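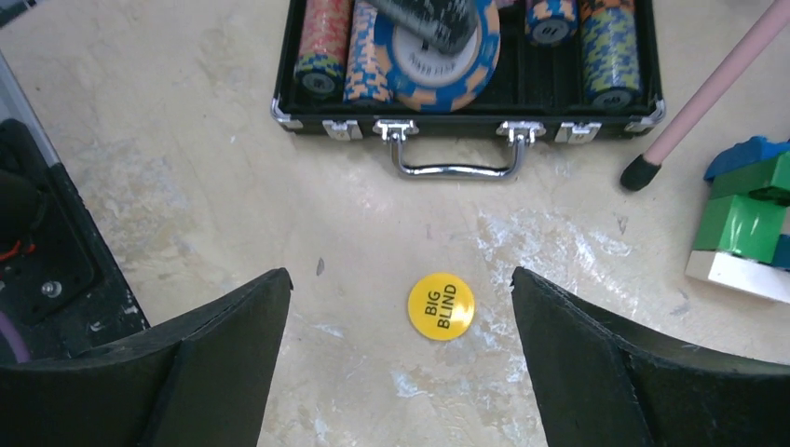
How often does a robot gripper need to be looked after?

A gripper that works every day is checked each morning before it starts, cleaned at the end of the day, and given a full service after every 320 hours of work.

A gripper is the part of a robot arm that takes hold of things. The one used in the Sternura learning workshop has two black fingers, and their inner faces are curved like a scoop. They can close on something as small and flat as the yellow button marked "BIG BLIND", which comes from a card game. Picking up a flat object is hard work for a robot. You can slide a fingernail under a coin. The robot must bring its fingertips down to exactly the right height, and then close them at exactly the right speed.

The morning check

The arm is looked after by Thirumalai Chacko, a technician at Sternura. The check begins at 8.30 with the power switched off. Nobody may put a hand near the fingers until the red key has been taken out of the control box and hung on its hook.

The technician looks first at the tips. Fingertips meet floors and tables many times a day, and in time the corners become rough. A small chip at the corner, like the one on the right-hand finger, does not always mean that the finger must be replaced. It is written in the service book and looked at again the next day. If the chip grows, the finger is changed.

Next come the screws. Each one is tested with a small screwdriver. A loose screw lets the finger wobble, and a finger that wobbles will miss.

The cables are checked last. They carry power and messages to the motors, in much the same way that nerves carry messages to your muscles. They must not be pinched or pulled tight when the arm moves.

Teaching the gripper where "closed" is

When a finger has been changed, the robot has to be told. A new finger may be a tiny bit longer or thicker than the old one. The technician asks the robot to open its fingers fully and then close them very slowly until they touch. The robot remembers this place and calls it zero. Every other movement is measured from there.

The workshop then runs a practice round of 20 pick-ups. If the robot drops anything, the screws are tested again and the round is repeated from the beginning.

Keeping clean

Dust is a nuisance to a gripper. Chalky powder on the floor can stick to the fingertips and make them slippery. The fingers are wiped with a soft dry cloth. Water is never used -- it could reach the motor.

Words to know

Gripper: the "hand" of a robot arm.
Service: a careful check in which worn parts are changed.
Zero: the starting place from which a robot measures its movements.

Something to try at home

Put a coin on a table and pick it up using two pencils, one in each hand. Now try it with a toy brick. Which was easier, and what did you have to change?

This page was written for the Sternura learning workshop and checked by Uriel Alvarado. It was last looked over in February.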